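Cosmetic pouch

A cosmetic pouch (also makeup bag, cosmetic bag, or, loosely, toiletry bag) is a small closable container for makeup and personal care items, usually carried inside a larger bag or kept on a table or shelf. The most common type closes with a zipper. Sellers treat the names as separate categories, though the differences are seldom defined and the same pouch is often listed under all of them.

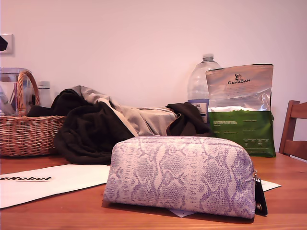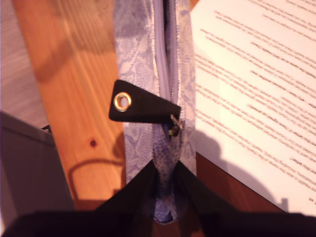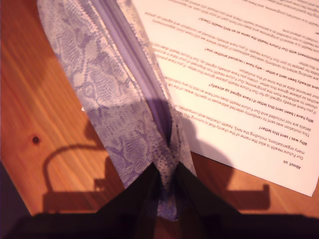
Shape

The dome pouch has a flat base and a rounded top, with the zipper following the curve. It is said to hold more than a flat pouch of the same length. That is true of short, wide items such as compacts and jars. For pencils and brushes the claim is weaker, as the ends of the dome are too low to be of much use. Makers also describe dome pouches as "self-standing," a term with no agreed meaning. Many stand only when filled.

Snakeskin prints

Reptile patterns are a long-running choice for small bags. On inexpensive pouches the pattern is nearly always printed or embossed on fabric or plastic, and colors such as lilac or mint make no attempt to pass for a real animal. Product pages still use words like "python" and "exotic," which describe the pattern and say nothing about the material. Beathag Rutherford, in her survey of handbag catalogs, found the word "python" in 2,746 listings and noted that most gave no fiber content at all.

The often repeated statement that a busy print "hides stains" is only partly supported. Powder smudges are harder to spot on a mottled surface. Foundation and oil tend to show on pale grounds whatever the pattern.

Zipper and pull

Coil zippers, made from a continuous plastic spiral, are usual on curved openings because they bend easily. A tab fixed to the slider gives the fingers more to hold. Metal rings and grommets on such tabs are frequently sold as reinforcement, but on a light pouch their role is mostly decorative.

Capacity claims

There is no standard test for capacity. The Adar and Vuveo pouches, both advertised as holding 12 items, differ in length by 2 inches, and neither maker says which items were meant. Jairo Benavides has argued that such numbers are reached by counting lipsticks.

Care

Advice varies and is poorly sourced. Wiping the inside with a damp cloth is generally accepted. Machine washing is disputed: Tidora permits it for its printed pouches, while Forsyth advises against it for pouches of much the same construction.

See also: Pencil case, Toiletry bag, Zipper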